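Taking kids to a robot open day, worth the drive? And what do I ask?

Posted by okeke_knits in Days Out & Learning

Hi all! The Molluvell robotics workshop over in Stukbridge is having its open day in December and my two (8 and 11) are begging to go. We'd be coming from out past the reservoir, so it's a real chunk of the day gone. I've never been to anything like this and I'm picturing either a fantastic afternoon or a lot of standing behind a rope while somebody reads slides at us. Has anyone been? Is there stuff moving, or is it all posters? Also my 11-year-old wants to ask "good questions" and I have no clue what those would be. Thanks!

plistis_mom

We went to the last one and I'd go again, with a couple of warnings. First, parking. The lot by the front door fills up fast, so go around to the gravel one behind the bakery. They had 405 people sign up when we went and I think every one of them drove separately.

Yes, things move! There was a big arm stacking crates in the main hall (loud, my younger one held her ears) but our favorite was a little table in the side room with a dim sum setup: the green checked cloth, a bamboo steamer, plates, and an arm that goes after dumplings. We stayed there way longer than at anything else. I took a bunch of pictures off the screen they had showing what the arm's own camera sees, and the kids were glued to that.

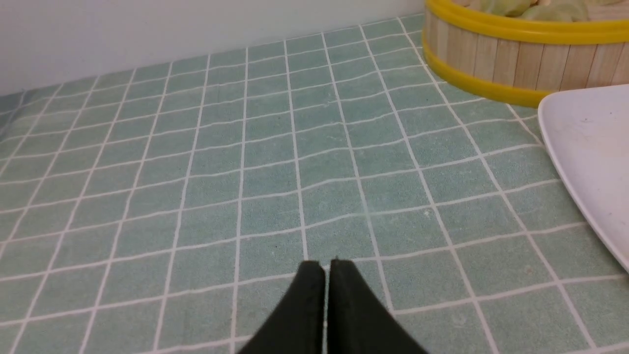
Gripper's-eye view of the dumpling table, steamer up in the corner

It's slow, I'll say that now so nobody is let down. The arm thinks, it moves a little, it thinks again. My son started whispering commentary like it was golf. But the people running it were so nice about kid questions, and the good ones were pretty simple. "How does it know how hard to squeeze?" got a great long answer. So did "what happens if you move the plate?" I'd have your 11-year-old ask what they find hardest to pick up and let them talk.

What I liked is that it wasn't set up to be super easy for the thing. You'd expect one dumpling in the middle of a dish, right?

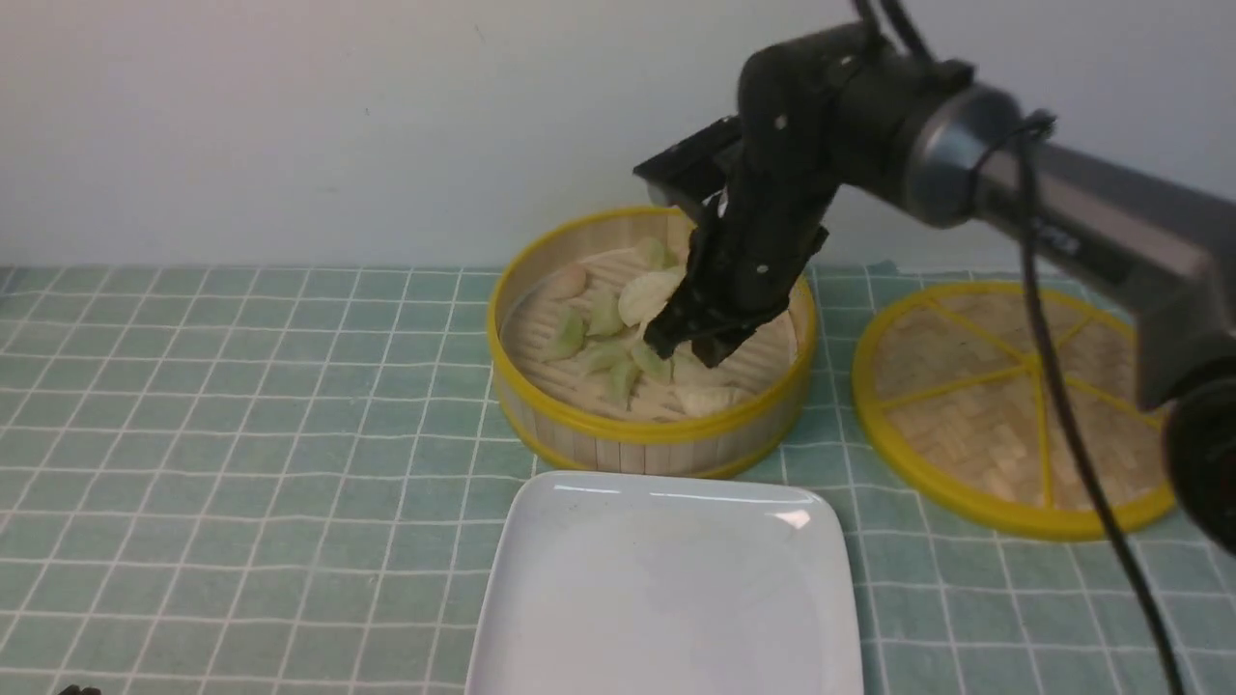
There's a whole bunch of them lying every which way, green ones and pale ones, some practically against the side of the basket, and the fingers have to get down in there past the rim. I've dropped enough dumplings with chopsticks to have some sympathy! My kids want to know if it does noodles next.

Get there when doors open, or after 2 when the crowd thins out. Snacks are limited to a vending machine and you will be very hungry after that table, trust me.

grumblebus18

its fine. too many people. the 18 bus stops right outside so you dont need to park at all, not sure why everybody drives. skip the talk upstairs, its for grown ups and the chairs are awful

tin_teapot

Adding to the first reply, mostly about the upstairs talk. I liked it! But I agree it isn't for an 8-year-old. If there are two adults, trade off. One of you goes up to room 652 (yes, the room numbers make no sense, it's on the second floor) and the other stays down with the kids and the arms.

For questions, mine asked "can I see the off switch," and they showed her the big stop button and explained who gets to press it and when. She talked about it all the way home. There's also a table by the exit where kids can drive a small gripper themselves with a joystick and pick up foam blocks. The line for that gets long, so do it first, then wander. Ear protection is by the main hall door if your younger one doesn't like noise, just ask for the kid size.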